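Brustis is an independent games studio founded by Mathis Picard and Ginette Gaillard. The company develops puzzle and strategy titles for home computers and consoles, and employs 63 people across design, programming and sound.

Our first release, Balunwood, was written in a single August and sold 700 copies by post. 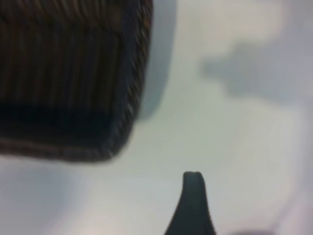
## Our work today

The studio maintains two series, Balunwood and Flovar. Each new title is tried by 480 registered players before release, and their reports are read by the design team.

Enquiries from publishers should be addressed to Ms Gaillard.

Page last revised Mar 21, 2019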